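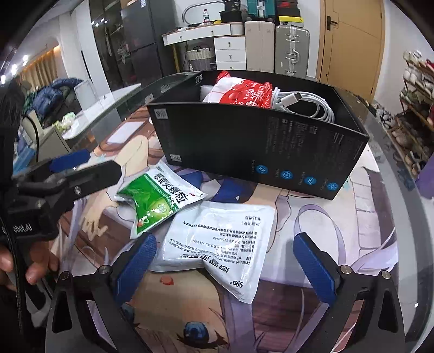
5 min read

I had a cold for most of April, and it got me thinking about how my family has treated colds over the years. I grew up in a house where a cold meant onion soup, a wool scarf and no school for one day, never two. My mother did not buy medicine for it. These days I have a drawer with far too much in it, and the packets come from all over. Some of them I can't read at all, like the white 999 sachet with the small Chinese print packed all over it. A neighbor had to tell me that the bold line on it means granules for colds.

The onion soup was my grandmother's before it was my mother's. She cut the onions thick, cooked them in butter until they were soft and yellow, then added water, salt and a lot of black pepper. No stock. I have tried it with stock and it tastes better, but it doesn't taste like being sick in 1985, and when I have a cold that is what I want.

The scarf was gray and itchy. It went around the neck at bedtime and was supposed to stay there until morning. I usually had it off within the hour and put it back on when I heard someone on the stairs. I don't think it did anything for my throat.

When I moved out I stopped doing all of it. I lived over a bakery then, in one room with a hot plate, and when I got sick I ate toast and slept. The colds lasted as long as they always had. A week, sometimes a bit more. I was surprised by that the first time. I had assumed the soup was doing some of the work.

I asked Saadet Dursun about this. She ran the front desk at the clinic where I worked in 2000 and she had heard every home cure there was. People told her while they waited. Garlic in the socks, warm beer, a spoon of honey with pepper on it. She said most people weren't asking her if it worked. They wanted to tell someone what their mother used to do. She herself drinks hot water with lemon and goes to bed at eight.

I have ended up somewhere close to that. I drink a lot of tea, I sleep, and on the second day I make the soup if there are onions in the house. I read the label if I take anything, and if I can't read the label I don't take it. When a cough hangs on I call the doctor, which my mother would have thought was a waste of the doctor's time.

Next job is clearing out the drawer. I found cough drops in there that had melted into one piece, and a thermometer with a dead battery. The pharmacy takes back old medicine, so I'll fill a bag and walk it over.

Recent posts
Cleaning out my mother's recipe box
The bus to Waronia and back
Why I gave up on tomatoes
Two pairs of boots, one winter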